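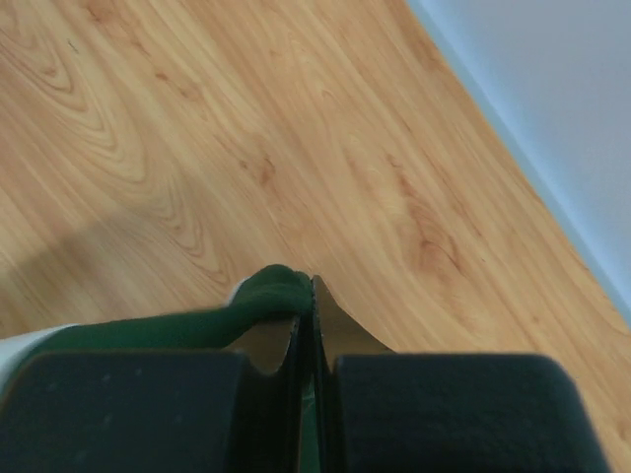
8. November 2020

Waschechtheit, zweite Reihe. Gestern habe ich die Streifen aus Baumwolle vorbereitet, jeder 200 mm lang, gefärbt mit dem Reaktivfarbstoff von Vinton. Das Bad hat 47 Grad erreicht, ich wollte eigentlich weniger. Der Thermostat regelt noch immer zu spät, bitte beim Einstellen daran denken.

Nach dem Färben habe ich 7 Minuten kalt gespült und danach heiß geseift. Das Spülwasser war am Ende noch leicht gelblich. Ich vermute, dass die Soda zu früh dazugekommen ist und ein Teil vom Farbstoff schon im Bad reagiert hat.
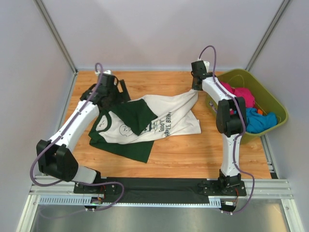

Für die nächste Färbung gebe ich die Soda in zwei Portionen zu. Das Rezept aus Grodetcombe verlangt es auch so, ich hatte die Zeile übersehen. Die Waage vorher kontrollieren, sie zeigte im Januar schon einmal falsch. 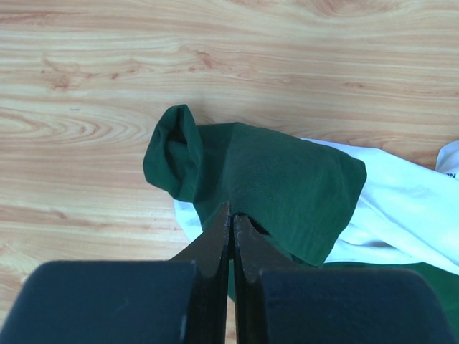 Die Reibechtheit trocken ist in Ordnung, die Reibechtheit nass gefällt mir nicht. Auf dem weißen Begleitgewebe bleibt ein deutlicher Schatten. Bei dunklen Tönen, so wie dem Dunkelgrün von dem Stoff auf dem Holztisch, würde ich das erwarten, bei unserem Ocker nicht. Vielleicht ist das Seifen zu kurz gewesen.

Offen: Härte vom Leitungswasser messen, Muster für Trondosness beschriften, neue Filterpapiere bestellen.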